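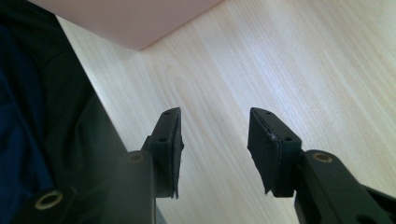 Por Defne Değirmenci
lunes, 26 de octubre de 2026
Cuaderno de taller / Copias y recuperación
Lectura: 2 min

Sigo con el simulacro de ransomware en Darkden, que el viernes se quedó a medias. Resumen rápido para quien entre después de mí: el snapshot del servidor de ficheros monta bien, el de la base de datos no, y creo que ya sé por qué (¡tres horas me ha costado!).

Lancé la restauración con Kuvley a primera hora. Copió 840 GB sin quejarse y luego se paró en seco con un error de clave. Miré la red, miré los permisos, reinicié el agente... nada. Al final resultó que la clave de cifrado la rotamos en verano y el nodo de recuperación seguía con la vieja. O sea, que en un ataque de verdad habríamos tenido las copias perfectas y sin poder abrirlas. Me dio un escalofrío, la verdad.

Con la clave nueva arrancó a la primera. Comparé hashes contra el inventario: de 1.173 ficheros de muestra fallan 3, los tres en la carpeta de informes de Öberg. Sospecho que alguien los tenía abiertos durante la copia, pero está sin comprobar.

Lo otro: las alertas de exfiltración. Simulé una subida grande a un bucket externo y el aviso tardó unos 351 segundos en llegar al canal. Demasiado. Şükran Çetinkaya dice que es la cola de eventos, que agrupa por lotes, y que se puede bajar el intervalo sin tumbar el colector. Lo probamos mañana en Kultulora, que tiene menos tráfico.

Pendiente:
- meter la rotación de claves en el procedimiento (¡y en el nodo de recuperación!)
- volver a copiar la carpeta de Öberg con todo cerrado
- repetir el simulacro completo en diciembre, esta vez sin avisar al equipo de guardia

Dejo los logs en la carpeta compartida, subcarpeta "restauracion_2". La 1 no la miréis, es del intento con la clave mala.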